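News > Student Projects > Robotics Club

Geddes robotics club moves to mug-hanging task

The Geddes student robotics club has begun work on its December entry, a manipulation task in which one arm hangs enamel mugs on a wooden mug tree. Alvar Eklund wrote the grasp planner. Nanna Brøndum handles calibration and logging. The club has recorded nearly 2000 trials.

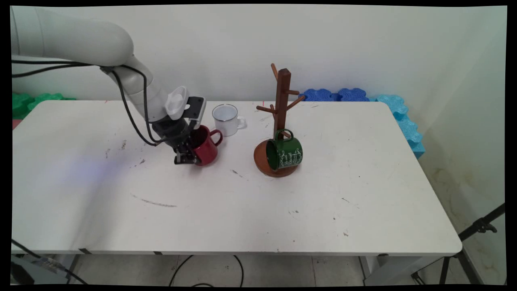 Page last changed: October 2, 2022

The grasp in use closes the fingers on the rim and body of the mug.

Contact | © Geddes Robotics Club | Back to top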